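Fevgate junction: what I said at the drop-in

14 October 2019

I went to the drop-in at Rurthorpe library about the Fevgate junction, and as a few people on our road couldn't get there I said I would write it up.

The short version is that the council has three options and would like us to like the second one. Option one is new signals with the layout left as it is. Option two takes a strip of the verge on the north side and adds a left-turn lane towards the bypass. Option three closes the end of Sunska Lane to through traffic and puts a bus gate in its place. There is no option for a roundabout. I asked, and was told there isn't room for one that lorries could get round.

The boards were clear enough, though the map of option three had the old bus stops on it. Wendy Entwistle from the highways team was patient with everybody. She had a man beside her complaining about parking outside the dentist for a good part of the session, and parking outside the dentist is not in any of the three.

My own view is that the left-turn lane will help for a year or two and then fill up. The queue in the morning isn't made of people turning left. It is people going straight on to the station and the schools, and they get held up by the right-turners, who have nowhere to wait. I leave the house at 8 and the queue is already back past the garage. On days when I go at twenty past it can take me more than 20 minutes to reach the lights, and you could walk it in less.

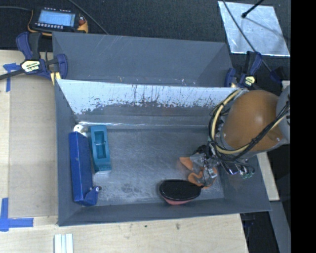
The bus is the other half of it. Our service was cut in April from four an hour to two, and the reason given was poor timekeeping, most of which comes from sitting at Fevgate with everything else. Jarosław Urbańczyk, who used to drive the route, told me the timetable allows 5 minutes from the church to the junction and he never once managed it on a school day. A bus gate at Sunska Lane would take the buses round the worst of it. Without something like that I can't see the service coming back. The road surface on the lane would need doing first, mind you. It is all pale scuffs and scratches now, like the floor of that grey bin, and the patches put down last winter are lifting at the edges.

People on Sunska Lane are split. Elżbieta Zalewska at number 8 is in favour, as she can't get off her drive in the mornings. Her neighbours on the other side think deliveries will be a nightmare and that the traffic will just move to Mill Road. They may be right about Mill Road. I asked whether anyone had counted traffic there and the answer was that it would be looked at in the next stage.

I also asked about the crossing by Pietrzak, the bakery. None of the options moves it, and it is in the wrong place — everyone crosses further down, by the post box. Wendy wrote that down.

Comments can be made online or on the paper form, and the library has a pile of forms on the front desk. You don't have to pick one of the three. I put option three as my first choice, with a note about Mill Road and another about the crossing.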